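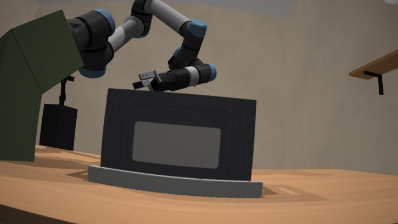 4.2 Collecting the simulated demonstrations

All demonstrations in the Endale set were recorded by teleoperation in simulation, using the same arm model and control stack as in Section 3. Operators worked in sessions of 25 minutes and could discard an episode at any time before saving it. We kept 600 episodes over 15 tasks. Each saved episode holds joint positions, the gripper command and the rendered views, all stored at the control rate. Many of the stored steps look like those in Figure 3, with the jaws open and empty just over the top edge of a large dark object on the table. We label such steps "approach" and keep them in the training data. An early version of our filter, taken from the Zater pipeline, dropped any step in which the gripper command did not change, and this removed most of the approach phase. Policies trained on what was left moved to the object quickly but often closed too soon.

The views differ in how much of the work area they show and in what the arm hides. In both parts of Figure 3 the fingers can be seen clearly against the wall, but the elbow runs up to the top edge of the image. We therefore do not ask the policy to recover arm pose from the images alone - joint positions are always given as input. 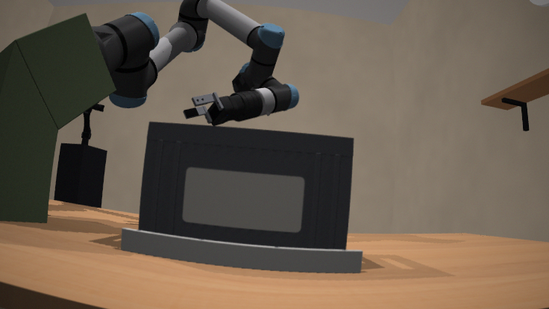

One reader of an earlier draft asked whether operators should be choosing which episodes to discard at all, and suggested that failed attempts "carry more information per minute than the clean ones." We agree in part. From June on, discarded episodes were stored in a separate split, Endale-D, with the operator's reason attached. Failures are not used in the main results. Section 5.4 reports one run in which they were added for 13 of the tasks, with the same training budget and the same Cuvano encoder.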